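Ticket 203 – Tablecloth creeps and bunches on craft table, room 5
Opened by: Idalina Carrilho
Assigned to: Joaquín Navarrete
Status: waiting for reply
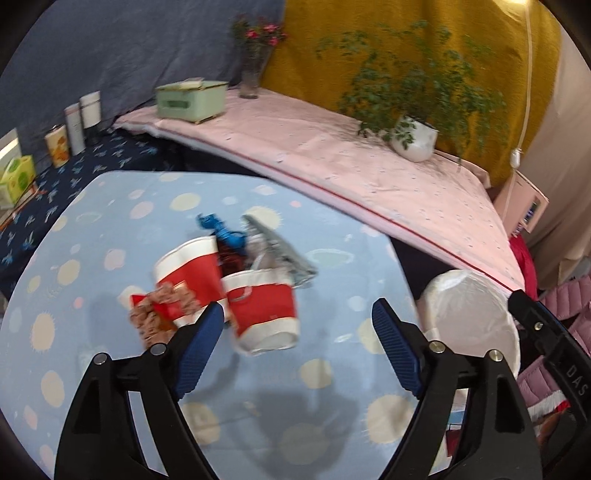 The cloth is the light blue one with the spots, ordered from Neves. It moves towards whoever is sitting at the near side, and after 10 minutes of sorting the small fabric pieces there is a fold under everybody's elbows. Paper cups do not stay upright on the fold. I would like to keep the cloth, the children are fond of it.

Already tried:
– turned the cloth over (no difference, and then the pattern is hidden)
– four Farberg clips on the edge. The edge of the table is rounded and they slid off.
– double-sided tape. It held, but it left glue on the table top and I had to scrub.

Joaquín Navarrete, Apr 11, 2026
Thank you for the clear list. Please do not use tape again on that table. Is there anything between the cloth and the top? In room 2 we put down a Brultton mesh underlay and the cloth has not moved from then on.

Idalina Carrilho
There is nothing under it. I asked Benvinda for a piece of the mesh, she has one left over but it is 400 mm too short. Would two pieces side by side be OK?

Joaquín Navarrete
Two pieces are fine if they do not overlap, otherwise you will feel a ridge in the middle. Wipe the top first, any glue must be gone. For the cups, put a few buttons in the bottom for weight.

Idalina Carrilho
Understood. Glue is off now. I will fit the mesh when the second piece arrives and write the result in this ticket. Please leave it open until June.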